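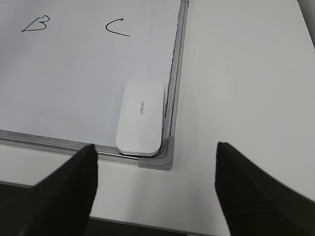 Quadro branco com as letras B e C, apagador no canto, na mesa da demonstração.

Olá, Mélanie! Segue o relato do dia aberto do Andik, de 2 de abril de 2018. Vieram 87 pessoas (eu contava com 49!) e a bancada do quadro foi a que mais juntou gente, sobretudo miúdos a pedir letras. Ainda me falta fechar as contas do transporte com a Serkska, mando assim que as tiver. A próxima visita fica para junho, na Clavby, e já temos 18 inscritos.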